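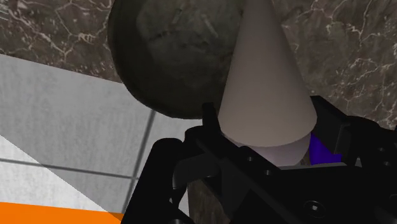

Gruvavberg, jeudi 22 février 2024

Il y a une semaine que je voulais vous écrire ce billet, et chaque soir je trouvais une bonne excuse : la soupe, le chat, un coup de fil qui s'éternise. Ce matin il neige de travers, le bus ne passe plus, alors j'ai fait du thé (trop, comme toujours) et je m'y mets pour de bon.

Je voulais vous parler des pierres. Plus précisément de la manière dont je suis tombée dedans, à un âge où l'on est censé avoir déjà choisi ses manies. Tout a commencé par un plan de travail. La cuisine de l'appartement avait le sien en bois, gondolé autour de l'évier, et je m'étais mis en tête de le remplacer par du marbre. On m'a répété sur tous les tons que c'était une mauvaise idée : le marbre boit le vin, le marbre craint le citron, le marbre se raye. Je hochais la tête, et le samedi suivant je prenais quand même le car pour aller chez Mevomar, le dépôt de pierre qui se trouve derrière la gare de marchandises.

Je ne sais pas si vous êtes déjà entrés dans un dépôt de pierre. On y a froid aux pieds, on parle plus bas que d'habitude, et les tranches sont rangées debout, les unes derrière les autres, comme des livres trop grands. Il faut demander pour qu'on les écarte. J'en ai fait sortir 11 ce jour-là, ce dont j'ai encore un peu honte, et je suis repartie sans rien acheter, avec de la poussière blanche sur mon manteau et une joie d'enfant.

Ce qui m'a retournée, ce sont les veines. Je croyais, sans y avoir jamais réfléchi, qu'elles étaient une sorte de décor, une couleur étalée au hasard. Or une veine, bien souvent, c'est une ancienne fracture. La roche s'est fendue, de l'eau chargée de minéraux a circulé dans la fente, elle y a laissé de la calcite, et la fente s'est refermée. Depuis que je sais cela, je ne peux plus entrer dans un hall de banque ou dans une vieille pharmacie sans coller le nez au mur. Les marbres sombres sont mes préférés -- les bruns, les gris presque noirs, avec ces filets clairs qui partent en zigzag et se divisent sans prévenir. Les blancs sont très beaux aussi, bien sûr, mais ils m'intimident.

Au passage, j'ai appris que beaucoup de ce qu'on vend sous le nom de marbre n'en est pas, au sens des géologues. Le vrai est un calcaire qui a été transformé par la chaleur et la pression. Les marbriers, eux, appellent volontiers marbre tout calcaire qui se polit bien, et je trouve qu'ils ont raison de ne pas trop se compliquer la vie. J'ai essayé d'expliquer la nuance pendant un dîner. On m'a resservi du gratin avec beaucoup de gentillesse, et la conversation est passée aux vacances.

En juin, je me suis inscrite à une balade dans l'ancienne carrière Osei. Le sentier monte raide, j'avais de mauvaises chaussures et j'ai râlé jusqu'en haut, mais quelle récompense ! Les fronts de taille sont restés tels quels, avec les traces d'outils, et des bouleaux ont poussé sur les gradins. On s'est assis là pour manger nos sandwichs, et j'ai passé tout le repas la paume posée sur la roche chauffée par le soleil. J'y serais encore si le groupe n'était pas redescendu.

Et le plan de travail, me direz-vous ? Eh bien, il est toujours en bois. J'ai fini par calculer ce que coûterait la pose, j'ai refermé mon carnet et je suis allée poncer l'ancien, qui a très bien pris l'huile. À la place, je me suis offert une chute de marbre gris chez Kolley, une petite planche aux bords irréguliers sur laquelle je pose le beurre et les fromages. Elle a déjà une tache ronde, souvenir d'un demi-citron oublié toute une nuit. J'ai été contrariée pendant deux jours, puis je m'y suis attachée.

Si l'envie vous prend de regarder vous aussi, commencez près de chez vous : les seuils, les cheminées, les tablettes de fenêtre, les escaliers de mairie. Passez-y le matin, si vous pouvez, quand la lumière arrive de côté. Et si vous connaissez un bel endroit veiné, même minuscule, même au fond d'un couloir d'immeuble, écrivez-moi sous ce billet, je tiens une liste et je compte bien l'allonger au printemps.

La neige a l'air de se calmer. Je vais réchauffer mon thé et voir si le bus est revenu.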